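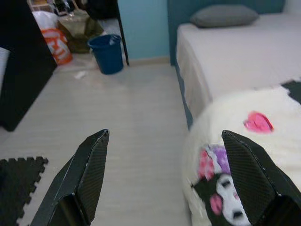

Guest rooms, Claslow Retreat House – August check, before the diocesan clergy retreat. Walked round by Sem Van Wijk, starting at 9.30 am. Items marked OPEN need doing before the first arrivals. Foam mats with a puzzle-piece edge, like the black one on the pale grey floor, are to lie flat and stay clear of the door and the side of the bed where people get out.

GUEST ROOMS

Doors close fully and open from inside without a key – Yes. Room 6 sticks at the top but can be opened with one hand.
Bed frames steady – Yes, except room 14. OPEN. Leg bolt missing.
Window restrictors fitted – Yes, all upper floor.
Evacuation notice on back of door – Missing in two rooms. OPEN. The old notices still give the car park as the meeting point. It is now the lawn by the Lady statue.

CHAPEL

Seating limit displayed – Yes, 52 seated. Extra chairs for the closing Mass go in the Drelavero room with the doors open, not in the aisle.
Aisle and side door clear – No. The Vandenberghe harmonium was across the side door again. Moved on the day. Please leave it against the north wall.
Candle stands – Votive stand steady, sand tray full. Paschal candle is about a metre from the banner, which is too close. OPEN. Move the banner.
Thurible and charcoal – Metal bin with lid in sacristy. Lid was off.
Extinguishers – In date. The one by the sacristy is hidden behind the vestment rail.

REFECTORY AND KITCHEN

Fire blanket – In place.
Fridge temperature – 5 degrees. Log not filled in for the weekend.
Floor – Lifted tile by the serving hatch, taped over. OPEN. Tape will not last with trolleys going over it.

OUTSIDE

Ramp and handrail – Sound. Moss on lower half, needs scrubbing.
Path to Moladau grotto – Lights on the steps are out. Evening rosary to stay in the chapel until they are repaired.

Second visit to go through OPEN items only. Keys back to the office by 5 pm.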